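Review: Skoment Two-Finger Hand Tool and Task Software
Reviewed by Farzana Nanayakkara for the Stundedach workplace equipment bulletin
July 30, 2018

The Skoment set is sold to packing and finishing shops that intend to pass part of their light handling work to an automated station. Stundedach placed one set at Zatotura, a supplier of bathroom goods, where four employees used it on the sorting table for nine weeks. The review covers the tool itself and its effect on the duties of those employees.

The fingers close evenly and the grip is easy to learn. Small household items such as a two-part soap dish are well suited to it, although glossy plastic calls for a slower approach. The pads are held by screws and can be changed at the bench — a task the manual covers poorly.
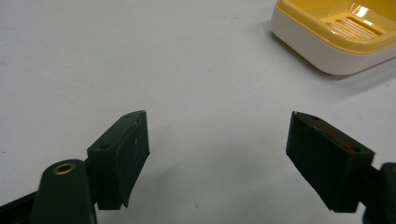
Does the station reduce the number of people needed at the table?
Staffing at Zatotura stayed the same during the review period. Two of the four employees moved from sorting to checking and recording, and their pay grade was left unchanged.

Loretta Tran, shift lead, reported less reaching and fewer complaints of sore wrists. Marcus Kasprzak found the new duties more tiring in another way, as long periods of watching leave little room for conversation. Management has agreed to rotate the posts every 59 minutes, an interval set by the software and not adjustable in the current version.

The set costs $642 without training. Buyers should budget for training separately and should consult staff before installation. Recommended for small shops, with reservations about the manual and the fixed rotation timer.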